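Notes from the Sewing Room

Well, I finally gave in and painted my cutting table, and I love it! Dorothy Garside talked me into it over coffee in Badholm (she did hers in August and hasn't stopped bragging). I used two coats, sanded in between, and got paint on the dog only once.

Now for the swap. Bring your fabric scraps to the Tristholm hall on 10/31/24, any size, as long as they're clean. Loubna Sqalli is bringing her big bag of wool again, so come early if you want the greens. I'm after plain cotton for quilt backs and will happily trade buttons for it. I have 800 of them, don't ask. 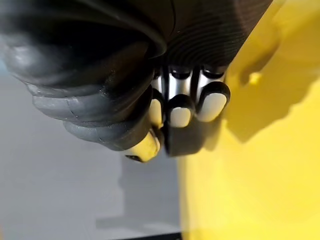

Black against bright yellow.

Next month I'm tackling zippers, so send me your worst stories!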